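우리 회사에 바닥 줍는 로봇이 들어온 지 한 달 반쯤 된 사람이 쓰는 타래. 길어요. 퇴근길에 쓰는 거라 오타는 봐주세요

1/
저는 Drorden이라는 건물관리 회사에서 미화팀 조장으로 일합니다. 담당은 Vimel 연구동이고, 한 층이 아니라 위아래로 6개 층이에요. 3월부터 우리 팀에 로봇이 한 대 배치됐고 오늘 드디어 야간조에 정식으로 들어갔어요!

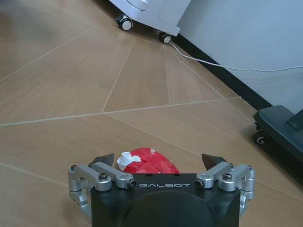 손목 쪽 화면으로 본 모습. 빨간 포장지 같은 게 집게 사이에 있음

2/
저 화면을 하루에 몇 번을 보는지 모르겠어요. 태블릿에 Urio라는 관리 앱이 깔려 있는데 로봇이 애매하다 싶은 물건을 만나면 저렇게 사진을 띄우고 물어봐요. 버릴까요, 둘까요, 사람을 부를까요. 버튼 세 개.

3/
처음엔 이게 무슨 일이람 했죠. 청소를 시키려고 데려왔는데 왜 나한테 물어보고 앉았나 ㅋㅋ 근데 생각해 보면 신입 오면 다 그래요. 저도 첫 주에 책상 밑에 있던 종이 뭉치 버렸다가 누가 계산해 둔 거라고 난리 난 적 있거든요. 아직도 그 분 얼굴 보면 좀 움찔함

4/
빨간 거는 제가 "버림" 눌렀습니다. 구겨진 데다 바닥에 있었고, 옆으로 하얀 게 삐져나와 있어서 뚜껑인가 종이가 접힌 건가 한참 확대해 봤는데 모르겠더라고요. 이런 게 은근히 고민돼요. 손으로 주웠으면 1초면 알 일인데 화면으로는 진짜 몰라요

5/
이게 제일 크게 바뀐 점 같아요. 예전엔 몸이 먼저 판단했거든요. 집으면 무게로 알고, 소리로 알고, 냄새로도 알고. 지금은 눈만 씁니다. 허리는 확실히 덜 아픈데 퇴근할 때 눈이 뻑뻑해요. 인공눈물 사서 팀원들이랑 나눠 쓰는 중(물론 일회용이요)

6/
숫자 좋아하시는 분들 계시죠. 앱에 찍힌 걸로 지난달 확인 요청이 3,281건이었어요. 다 사람이 눌렀습니다. 위에 보고할 때는 "자동화"라고 쓰는데 누르는 사람 칸은 보고서 양식에 없더라고요. 그래서 제가 비고란에 적었어요. 매번 적을 겁니다

7/
업체 쪽에서는 Omprakash Tiwari 님이라고 엔지니어분이 오셔서 2주를 같이 계셨어요. 이분이 좋았던 게, 첫날부터 우리 조랑 같이 밤에 돌았어요. 걸레도 직접 빨고요. 영어 반 한국어 반으로 얘기했는데 "바닥" "구석" "전선" 이 세 단어는 저보다 발음이 정확해지심 ㅋㅋㅋ

8/
전선 얘기 나온 김에. 사진 보면 흰 바퀴장 밑에서 흰 선이 나와서 벽 따라 가잖아요. 저런 게 골치예요. 우리 같은 사람은 대걸레 들고 슬쩍 넘기는데 로봇은 규칙을 정해줘야 해요. 결론은 벽에서 15센티 안쪽에 있는 긴 물건은 무조건 사람 호출. 이 규칙은 우리 팀이 제안한 거고 그대로 들어갔어요

9/
이건 솔직히 자랑입니다. 설정 회의에 미화팀이 앉아본 게 처음이에요. 보통은 다 정해진 다음에 종이 한 장 내려오거든요. 이번에는 "이 바닥재는 줄눈이 밝은 회색이라 얼룩이 먼저 보인다" 이런 얘기를 제가 하는데 다들 받아 적더라고요. 기분이 이상했음

10/
좋은 얘기만 하면 거짓말이니까. 야간조가 네 명에서 세 명이 됐어요. 잘린 건 아니고 한 분이 주간으로 옮기셨는데, 그분은 야간수당으로 아들 학원비를 내던 분이에요. 주간 가면 잠은 자겠지만 월급이 줄어요. 회사는 "인원 감축 없음"이라고 공지했고 그 말은 맞는데 맞는 말이라 더 할 말이 없더라고요

11/
그래서 지금 조정 요청 넣어놨어요. 로봇 담당하는 사람은 판단을 대신 해주는 거니까 직무수당을 달라, 그리고 그 자리를 돌아가면서 하자. 액수는 아직 밀당 중이라 여기 못 써요. 되면 올릴게요

12/
교육 얘기도 해야지. Prustia라는 교육센터에서 강사님이 오셨는데 첫 시간 자료가 170장이었어요. 170장!! 우리 언니들(평균 나이는 비밀) 앞에서요. 두 번째 시간부터는 제가 부탁드려서 그냥 태블릿 들고 복도에 나가서 했어요. 훨씬 나았고, 큰언니가 제일 빨리 배우셨어요

13/
큰언니는 이제 화면만 보고 "이건 과자, 이건 장갑, 이건 불러라" 하세요. 저보다 망설임이 없음. 한번은 제가 두라고 한 걸 언니가 옆에서 보더니 테이프 심이라고, 버려도 된다고. 가서 보니까 진짜 테이프 심이었어요. 30년 경력을 어떻게 이겨요

14/
못 하는 것도 아직 많아요. 물기 있는 휴지, 투명한 비닐, 납작하게 붙은 스티커. 이런 건 그냥 우리가 해요. 그리고 화장실은 애초에 안 들어갑니다. 제일 힘든 데는 왜 안 들어가냐고 다들 한마디씩 했고 저도 했고요

15/
연구원분들 반응도 재밌어요. 우리가 지나갈 땐 의자를 안 빼주시던 분이 로봇이 오면 의자를 빼주십니다. ㅎㅎ… 처음엔 좀 서운했는데 요즘은 뒤따라가는 저한테도 인사를 하셔서 그냥 같이 다니기로 했어요. 묻어가는 거죠 뭐

16/
혹시 비슷한 일 하시는 분 중에 곧 도입된다고 연락받으신 분 있으면, 설정 회의 언제냐고 먼저 물어보세요. 날짜만이라도요. 그리고 확인 버튼을 누가 누르는지, 그 시간이 업무시간으로 잡히는지도 꼭 글로 받아두세요. 우리는 이걸 말로만 들었다가 첫 달에 휴게시간에도 눌렀어요. 지금은 휴게시간엔 로봇도 같이 쉽니다

17/
댓글로 이름 붙였냐고 많이 물으시는데 안 붙였어요. 팀에서 얘기는 나왔는데 큰언니가 정들면 고장 났을 때 귀찮다고 하셔서 보류. 그냥 "그거 어디 갔어?" 하면 다들 알아들어요

18/
아 그리고 확인 요청 알림음 바꾸는 법 아시는 분? Urio 설정에 소리 메뉴가 있긴 한데 눌러도 안 바뀌어요. 집에서 전자레인지가 띵 하면 자꾸 주머니를 뒤져요 제가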